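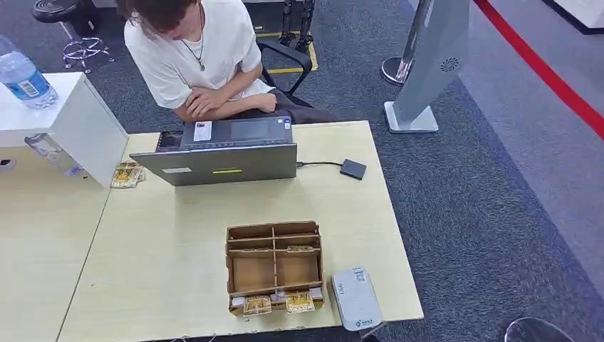

**Carpet tiles or sheet vinyl for a rented office?**

**fidel_lagos** (7/2/22)
We've taken the upstairs unit in Skekham and the landlord wants us to sort the flooring. 100 square metres, five desks, office chairs on castors. I was set on carpet tiles but the fitter is pushing vinyl. Any views?

**plorkska**
Tiles. You can lift one and swap it when someone spills coffee. Buy a spare box from the same batch or the colour won't match.

**N Belay**
Disagree. We had tiles at Woldegiorgis for three years and the castors wrecked them under the desks. The edges curled and people tripped. Vinyl gets mopped and that's it.

**plorkska**
Sounds like they were stuck down badly. Loop pile, proper tackifier, no curling. Vinyl is noisy too, you'll hear every chair move.

**sendel13**
Ask what's downstairs. Ours had a clause about noise and vinyl wasn't allowed without an underlay.

**fidel_lagos**
It's a dentist. I'll check the lease.

**N Belay**
Fair point on noise. I'd still put chair mats down if you go for tiles.

**fidel_lagos**
Lease says "soft floor covering", so tiles it is. Is grey going to show every crumb?

**plorkska**
Mid grey with a fleck is fine. Avoid black.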